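## Cell 3 maintenance FAQ

**How often do the table clamps need checking?**
Every 182 hours of run time. Check both arm mounts first, then the center clamp. If a mount has shifted, retighten it and redo the base calibration for both arms.

**How much slack should the wrist cable have?**
Enough for full wrist travel in both directions – no more. Jog the joint by hand to each limit with power off.
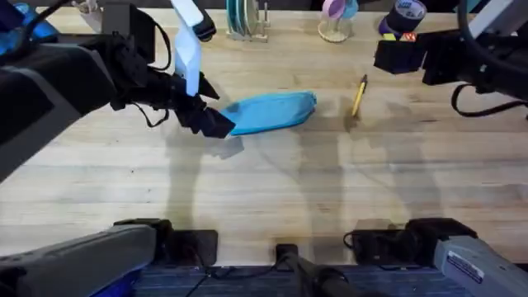
A loop that pulls tight at either limit must be re-dressed before the next run. Replace any cable with a cracked jacket. Spares are in the Tremblay cabinet, bin 63.

**The gripper closes but drops cloth. What now?**
Clean the jaws, then rerun the grip routine in Imomis. If cloth still slips, swap the jaw pads.

**Who signs off a gripper swap?**
Xiaoqing Wan. Log the serial number before power-up.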